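The Kitchen at the End of the Line

The bus to Drilthorpe stopped twice because of sheep, and both times the driver switched off the engine and waited with his hands in his lap. I had one suitcase and a cake in a box. My aunt had told me on the telephone that I must not bring anything, and in our family this means that you must bring a cake.

I had not seen her for many years. She left our town when I was still at school, to marry a man who repaired church organs, and she stayed in Drilthorpe also after he died. Her letters came every November. They were short letters, mostly about the rain and the price of coal. At the end she always wrote the same sentence: "The table is laid." When I was a child I thought this was how English people said goodbye.

She met me at the gate in a man's coat. She was smaller than in my memory, and she looked at the cake before she looked at me.

"You are thin," she said in our language, and then she said it again in English, as if I had to be thin in both.

The house smelled of soup. In the hall stood a dog which she called Piter, very old, the colour of tea. He smelled my shoes for a long time. Then he went in front of us to the kitchen, slowly, like a waiter who knows that the guests have no other restaurant.

The table was laid for four.

I did not ask about it at once. At home we learned that in another person's house you first eat and then ask. She gave me the chair near the stove. She put soup in my plate and soup in her plate, and the other two plates stayed clean. The cups beside them were turned upside down. She ate quickly and looked at the window, where the hill was going dark.

"Who is coming?" I asked, when my soup was finished.

"The Rawats, from the shop. They come on Mondays."

"Today is Thursday."

"Yes," said my aunt. "So they will not come."

She cut the cake. It had suffered in the bus, one side was flat, but she took her piece from the flat side and said it was better like this, more dense. Then she gave me a fork for it. It was heavy and cold. I turned it over to look for a mark on the back, as my mother always did with good cutlery, and my aunt watched me do this and laughed for the first time.
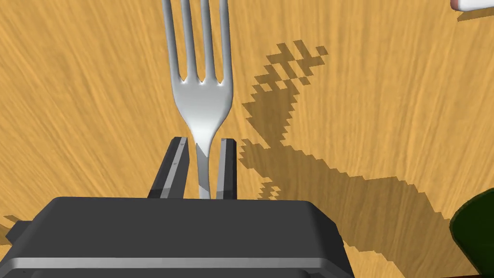 A dinner fork, four tines.

"Your mother wanted those," she said. "She wrote me a letter of two pages about them. Your grandmother gave them to me, and your mother did not speak to me for one winter."

I had never heard about this. In our house the story was different. In our house my aunt had gone away without saying goodbye, and my mother had been ill from sorrow. I tried to put the forks into that story, and I could not find a place where they would lie flat.

"Did you answer her?"

"I answered. I said she could have them if she came to fetch them." She pushed the cake box a little towards me. "I lay the table every evening. First I did it for her, I think. Later for my husband also. Now it is only what my hands do at six o'clock."

Piter lay down on my feet. He was very warm. Outside somebody went past with a torch, and the light moved over the ceiling and the plates and was gone.

My mother had died in spring. This was the reason for my journey, and we both knew it, and we had not said it yet. In my suitcase there was an envelope with photographs and the small brass scissors, and I had prepared on the bus what I would say when I gave it to her. I had prepared it in English, because in our language I was afraid I would cry. Now I could not remember how it started.

"She kept your letters," I said at last. "All of them. In the drawer with the bread knife."

My aunt stood up and took the plates, mine and hers. She washed them with her back to me and she took a long time for two plates. When she came back to the table she had a clean cloth over her arm. She turned one of the cups the right way up and put it in front of the empty chair beside me, and poured tea in it, with a lot of milk, as my mother drank it.

"Tomorrow it will snow," she said. "You cannot go before Sunday."

I said that I had no plan to go before Sunday, and she cut me another piece of the cake.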